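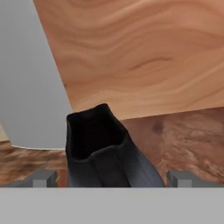
En simulation, la pince ouverte de part et d'autre d'un objet noir aux formes souples. Projet étudiant Irex.

Irex, ou la robotique sans robot

Le simulateur a rendu 1,007 comme coefficient, et la salle a eu l'air satisfaite. Coefficient de quoi, il a fallu le demander deux fois. C'est le rapport entre la durée calculée d'une saisie et sa durée prévue, ce qui, traduit en français courant, signifie que l'ordinateur est d'accord avec lui-même.

Le projet Irex occupe depuis la rentrée 14 étudiants de l'école d'ingénieurs de Castmont. Leur but tient en une phrase du dossier de candidature : apprendre à une pince à deux doigts à saisir des objets mous qu'elle n'a jamais rencontrés. Tout se passe à l'écran. Le bois clair du décor a ses veines, la table brun-rouge ses marbrures, et les plis de l'objet noir accrochent un peu de lumière bleutée. On s'est donné du mal pour les textures. Pour le poids, le frottement, l'élasticité, c'est-à-dire ce qui fait qu'un objet mou vous échappe des mains, les réponses deviennent plus vagues.

L'équipe annonce 905 saisies réussies dans sa dernière série d'essais. Le chiffre figure en gras sur l'affiche du couloir. Le nombre de tentatives n'y figure pas. On nous l'a promis par courriel, puis on nous a expliqué que le protocole avait changé en cours de route et que le total n'aurait pas grand sens. Peut-être. Mais alors les 905 non plus.

Il serait injuste de s'en prendre aux étudiants, qui travaillent tard et connaissent fort bien les limites de leur outil. L'un d'eux nous a montré, sans qu'on le lui demande, un doigt de pince traversant un tissu virtuel comme s'il n'existait pas. Il en riait. Le vernis vient d'ailleurs : du concours Tanasarn, dont le règlement récompense la démonstration filmée et n'exige aucun essai sur machine, et de l'école, qui a besoin de jolies images pour ses portes ouvertes.

L'argument économique, lui, se défend. Un bras articulé coûte cher, tombe en panne et ne se partage pas à plusieurs équipes le même après-midi. Une simulation se relance pendant la nuit. Les débutants y apprennent à écrire une commande, à lire une trajectoire, à recommencer sans rien casser. Reste à savoir si l'on forme ainsi des roboticiens ou des gens très à l'aise avec un logiciel – la question a jeté un froid.

L'entreprise Ketia, partenaire du projet, doit prêter un bras réel en avril. La convention prévoit 2 semaines d'accès, installation et étalonnage compris. C'est court pour découvrir tout ce que le modèle a oublié. Les étudiants ont déjà choisi les objets qu'ils lui présenteront en premier, et la liste commence par un cube en bois.

Publié le 30/1/19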